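Cable duct and paperwork: a bench day at Lokach
Posted by Geert Leemans, Thursday, late afternoon
Filed under: Workshop, Small jobs, Gallery

We moved the long benches at Lokach in September and have been catching up on the wiring ever since. Most of the old runs went along the wall in a bundle, tied every so often with whatever was in the drawer. That was fine when there were four sockets to feed. It isn't fine now, so the new benches are getting proper slotted duct along the back.

The duct comes from Nimier in 2 metre lengths. I ordered 30 of them, which covers both rooms and leaves a few over for the store at Jilport. The slotted sort costs a little more than plain trunking, but a lead can come out at any point along its length and you don't have to drill for it. If you have to change a monitor or move a lamp, you unclip the lid, lift the lead out and put it back two slots along.

Raju supplied the lids separately. They are stiff when new and go on best from one end, pressing down with the heel of the hand as you go. Don't start in the middle. I did that on the first length and had to pull the whole thing off again.

The notebooks are part of the same tidy-up. Each bench is getting a bound book in which every cable is written down with its number and where it goes. We tried a shared spreadsheet for this and it was out of date within a week.

Click through for the larger versions.

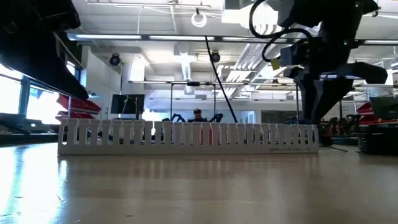 Slotted duct on the tabletop.
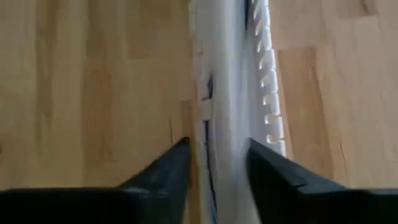 Comb-bound notebook, plenty of pages.

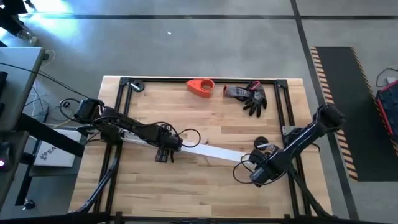

The numbering is simple. Power leads start at 1 and data leads start at 1000, so there is no mixing the two up when you are lying on the floor with a torch. Each lead gets a label at both ends, and the number goes in the book before the lid goes on. Spare leads don't get a number until they are used.

Fixing the duct takes around 6 screws a length if the wall is flat. On the old plaster in the back room I used more, and washers under the heads. Cut ends should be filed before any leads go in, as the plastic leaves a sharp edge that will mark the insulation.

Still to do are the corner pieces, which were missing from the last delivery, and the short run beside the door. I'll put up another set when the back room is finished.

Contact | © Lokach Workshop | Back to top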